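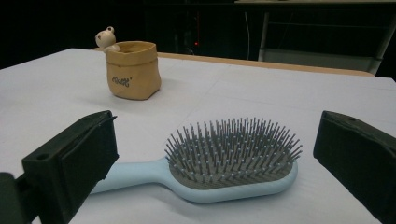
Nabila Naciri wrote to the list:

> Does anyone have a way of cleaning a cushion brush that doesn't wreck it? I've got through two in just over a year. The pad goes all puffy and then the pins start sinking into it when I brush. My sister says I'm drowning them. I've also got a third one full of that grey felty stuff round the bottom of the pins, and I can't get it out with my fingers. Hair is past my shoulders and thick, if that matters. I do use dry shampoo, more than I should.

Hello Nabila and everyone,

Your sister's right, I'm afraid! I killed a lovely one the same way, left it in the basin in hot water with a good squirt of shampoo while I went off and did the packed lunches. The pad has a tiny hole in it on most of them (have a look, it's usually somewhere among the pins) and the water goes in there and then can't find its way out again. Mine squelched for a week. After that it smelt like a pond and I gave up on it.

Anyway, my way now, for the pale blue one with the metal pins and the little balls on the ends. I do it on a Saturday, more or less when I remember.

Hair out first, and do it dry. I used to pull it straight up off the top in one go, which is very satisfying but it tugs the pins about, and I lost a few of the little balls like that. Once the ball's gone you're scratching your scalp with a bare pin, horrible. So now I slide the tail of an old comb in along the rows, lift a bit, turn the brush round and come in from the other side. If it's really matted I snip the hair down the middle with nail scissors, only the hair, mind the pad. The Bakalis brush rake from the chemist in Stetgate does it faster, but I only got that at Christmas and the comb did perfectly well for years.

Then the grey fluff. It's mostly dust and dry shampoo and bits of jumper, I think, all stuck together. An old toothbrush, barely damp, with one drop of washing-up liquid or baby shampoo. I fill a mug with 200 ml of warm water and dip the toothbrush in that, and flick it hard over the sink before it goes anywhere near the pad. Go between the rows, then across them, then round the rim where the pad meets the plastic, which is where it all collects. Hold the brush with the pins facing down while you scrub. It feels daft and you'll get drips up your sleeve but the muck falls out and the water doesn't sit on the pad.

Wipe over with a flannel wrung out in plain water. Pins down on a towel overnight, and please not on the radiator. I did that with my daughter's and the pad came away from the edge on one side.

The handle I just wipe. If yours is a pale one and it's gone a bit yellowy or sticky where you hold it, that'll be hand cream, and washing-up liquid shifts it.

Now, for the two with the puffy pads. If there's water in there you might save one by pressing the pad gently with a folded tea towel, pins pointing at the floor, and then leaving it somewhere airy for 3 or 4 days. Don't press with your thumb like I did, ow. If the pins have gone floppy and stay sunk when you let go, I think that one's finished. I'd keep it for the dog, if you've got a dog.

Somebody on here (was it back in March?) swore by Cemero foam, the stuff for make-up brushes. I've tried it and it was fine, smelt nice, but no better than the baby shampoo and the can was gone in no time. Bicarb I've never got on with, it dries in white crumbs between the pins and you have to start all over again.

One question of my own while I'm here. Has anybody ever managed to buy just the pad? The market stall at Flimville had a box of spares for the wooden sort, about 34 of them in all sizes in a biscuit tin, but the man said none would fit a plastic one and he wouldn't let me try it. The head on mine is an ordinary oval so I can't see why not. I measured it when I got home and of course have now lost the bit of paper.

Let us know how you get on with the felty one, Nabila. Do that one first as it sounds the easiest, and go easy on the water!

Jan

PS. I meant to say, do the comb as well while you've got the mug out.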